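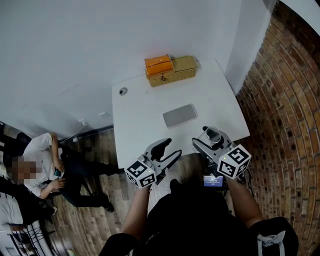 Painting over bare brick in a rented room, worth it or leave alone?
Posted by Nuria Cordero, Thu 9 January

Hi all, we've moved into the ground floor of an old workshop in Mirnley and one wall of the back room is bare red brick. I love the look of it but it sheds! Every morning there's a fine orangey dust along the skirting and on anything I've left nearby, and my partner is getting fed up with hoovering. Landlord says we can do what we like as long as it's "sensible" (no idea what he means by that). I've had a quote of £973 to have it plastered, which made me laugh out loud. Should I paint it, seal it, or just live with it? There's no damp that I know of.

Rania Awwad
Please don't paint it straight off! I did that in my last flat and was scraping flakes off the carpet by February. Once paint is on brick it's a horrible job to get it back off, and your landlord might change his mind about what sensible means.

What I'd do is brush the whole wall down with a stiff brush (not wire, it chews up the face), hoover it with the soft attachment, then leave it a week and see how much dust you get. Quite often it's the mortar crumbling and the bricks are fine. If it's the mortar, rake out the worst bits and repoint with lime. If it still sheds after that, use a breathable masonry sealer in matt. Try a patch low down in a corner first, some of them go shiny and look like a wet dog. Mine cost £129 for a big tub and I've still got half of it in the shed if you're anywhere near Sullia.

Siebe Van Wijk
just pva it, one part to four of water, job done

Arif Roy
I wouldn't use PVA on an old wall, it traps moisture and goes cloudy. Agree with Rania on the sealer. One thing to add, check outside for a blocked gutter before you spend any money. Ours was dusty for years and it was a leaking downpipe the other side. Also get the landlord's yes in writing, even a text will do.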